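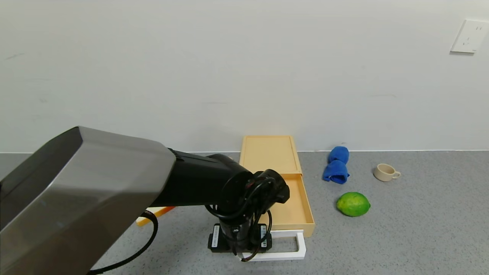
Tadeo Cáceres reckons a kitchen bench is like a paddock, in that whatever you don't fence off gets grazed by everything you own. He wrote in after last month's item on pantry shelves to tell me I'd gone after the wrong end of the kitchen altogether. "Do the bench," he said. "Everyone can shut a pantry door."

Well, fair enough, Tadeo! I read that with my breakfast plate balanced on top of the unopened mail, so it hit home. I promised myself I'd have a proper go at the bench in June, and then June came along with a cold snap and I had no excuse to be out in the garden.

My way of doing it is pretty simple. Pull everything forward, give the back strip a good wipe where the bench meets the wall (the crumbs, oh my goodness, the crumbs), and then put back only what you've had your hands on since the last bin night. The rest goes on a tea towel on the floor until you've made up your mind. I set the oven timer for 40 minutes, made a cuppa and let it go cold, as is traditional.

Bread is the big one at our place. We've got toast people and sandwich people, and they keep different hours, so the loaf is out more than it's in. I used to have one of those roll-top bread bins and I hated it, the lid stuck every single time and you'd end up with the thing half open and a sock of stale air coming out. These days the loaf lives in the freezer and we take out what we need. A slice thaws in no time laid straight on a clean bench, and if you're toasting it you needn't wait at all.

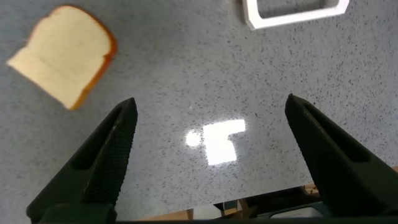

Sandwich white, flat on the bench.

A few of you have asked about stone-look benchtops with the speckle through them, whether they're a pain to keep nice. I love a speckle and I'll tell you why, you can go a whole day without seeing a crumb. The downside is that you can go a whole day without seeing a crumb! I've taken to running my palm along it before bed, which finds more than my eyes do. Warm water, a drop of dish soap, dry cloth after. I did fall for a spray from Kitent once, it smelled like a dentist's and left streaks, so I've gone back to the dish soap and have no plans to stray again.

Now, small drawers. I am a bit of a convert. A little timber box with one drawer takes up hardly any room against the wall and it swallows the stuff that otherwise breeds next to the toaster: bag clips, the good pencil, birthday candles, that rubber washer you're sure belongs to something. My rule is that it has to shut without any pushing. If it won't shut, something comes out and goes to live somewhere else or goes in the bin. I've seen lovely ones at Vasen and nearly fell over at the price, and then found a plain one at the Hamdale market on a Thursday for $40, drawer a bit stiff. Rub a candle stub along the runners and it slides beautifully.

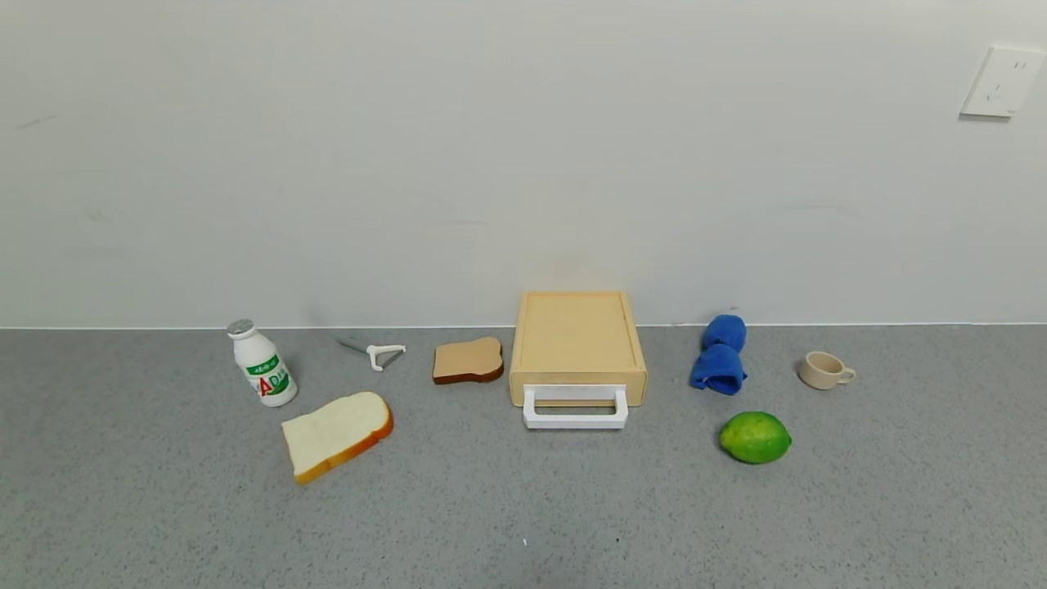

Peelers are another thing people get worked up about. I'm firmly in the Y-shaped camp, it suits my grip and I can get through a bag of spuds without my thumb complaining, but my sister-in-law won't have one in the house and does the lot with a paring knife like our nan did. Whichever you use, I'd say keep 2 at most. I had a whole family of them in the second drawer, all blunt, and I kept reaching past the sharp one to get to the one with the nicer handle. Out they went.

Same goes for cups, though I'm softer on those. I keep the small ones near the kettle and the rest up high, and the Jääskeläinen one with the glued ear is allowed to stay forever because my mum bought it. Kids' drinks and little bottles go straight to the fridge door now, or they collect along the back wall and you find yourself wiping in between them like mowing around garden gnomes.

Anyway, the bench is done, or done enough. The tea towel on the floor is still there and I'm stepping over it. If you've got a trick for the cords behind the kettle please write in, mine are a disgrace, and Tadeo, I'd like to see a photo of your paddock before you send me any more advice. Keep it under 200 words and I'll run the best ones next time.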